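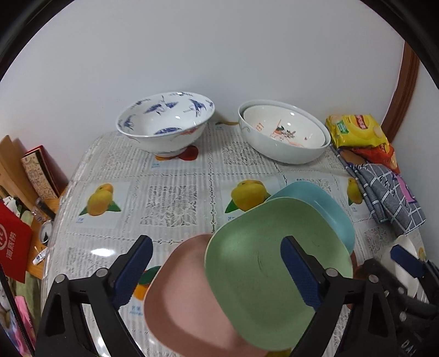
4. Recording a Crash Scene with the Brudo Field Logger

This section covers measurement and entry of a traffic crash scene by a patrol officer or crash investigator. It assumes the logger has been charged and paired with the Yeo range pole as described in Section 3. Revised 13th June for logger software release 2.

4.1 Before you start

Do not begin measuring until injured persons have been moved and fire crews have released the roadway. The logger keeps a time record of every point taken, and points taken before release will be flagged in the case file.

You will need:
Logger and wrist strap
Range pole with bubble level
Lane chalk or marking paint
Case number from dispatch

CAUTION: The range pole conducts electricity. Keep it clear of downed lines and damaged signal cabinets.

4.2 Opening a case

1. Hold the power key until the screen shows READY.
2. Select New Case and enter the case number. Letters and numbers only. The logger does not accept dashes.
3. Select the scene type: Intersection, Straight Road, Curve, Ramp or Private Lot.
4. Enter the posted speed limit from the sign nearest the scene on the approach side. If there is no sign, leave the field blank and add a remark.
5. Press Save. The case number appears at the top of every screen from this point on.

NOTE: If the case number was entered wrong, do not delete the case. Use Menu > Correct Number. A deleted case cannot be reopened and the number cannot be used again on the same logger.

4.3 Setting the reference point

All distances are measured from one fixed point. Choose something that will still be there when the scene is visited again, such as a hydrant, a utility pole with a number tag, or the corner of a storm drain. Do not use a parked vehicle, a traffic cone or a street sign that has been struck.

1. Stand the pole on the reference point and center the bubble.
2. Press Set Ref. The logger sounds two tones.
3. Type a short description, up to 80 characters. Include the pole tag number if there is one.
4. Walk to a second fixed point and press Set Line. This gives the logger a direction to work from.

If the second point is too close to the first, the message LINE SHORT appears. Pick a point farther off and repeat step 4.

4.4 Taking points

Take points in the order below. Items that are likely to be moved or washed away come first.

1. Fluid trails and loose debris. Take the start, the end and the widest part.
2. Tire marks. Take the start and end of each mark, plus one point at every visible change of direction. Enter each tire as a separate mark, even where two run side by side.
3. Gouges and scrapes in the pavement.
4. Final rest position of each vehicle. For a car or truck, take all four wheel centers. For a motorcycle, take both wheel centers and the end of the handlebar touching the ground.
5. Struck objects, such as guardrail, curb or poles.
6. Road edges, lane lines and stop bars.

For each point, hold the pole upright until the tone stops. A point takes around 2 seconds. If the tone breaks off early, the pole has tilted and the point has not been stored.

CAUTION: Never step into an open lane to take a point. Use Offset (Section 4.5) or wait for traffic control.

NOTE: The logger does not work out vehicle speed. The Tire Marks screen shows length only. Speed estimates are prepared from the exported file by a qualified reconstructionist and must not be entered in the Remarks field.

4.5 Offset points

1. Place the pole as near to the item as is safe.
2. Press Offset.
3. Aim the red dot at the item and press Take.
4. Check the distance shown. The maximum is 66 feet. Beyond that the reading turns gray and is rejected.

Offset points are marked with the letter F in the export. Dark, wet pavement may return no reading at all. In that case, chalk the item and come back to it after the lane is closed.

4.6 Closing and export

1. Select Review. Points with missing labels are listed first.
2. Label or discard each one. Discarded points stay in the file with a line through them.
3. Select Close Case and sign on the screen.
4. Place the logger in the Drokus dock at the station. Export starts without further input.
5. Wait for the green light before lifting the logger out.

Error 39 during export means the dock has lost its network connection. The case remains on the logger. Reseat the network cable, wait for the amber light to clear, and dock again.

Cases may be reopened for added points until the supervisor has approved them. After approval, open a supplement under the same number.

Questions on this section go to Orysia Zhuravel, Field Equipment Desk, Pidcombe office. Calibration of range poles is covered in Section 5.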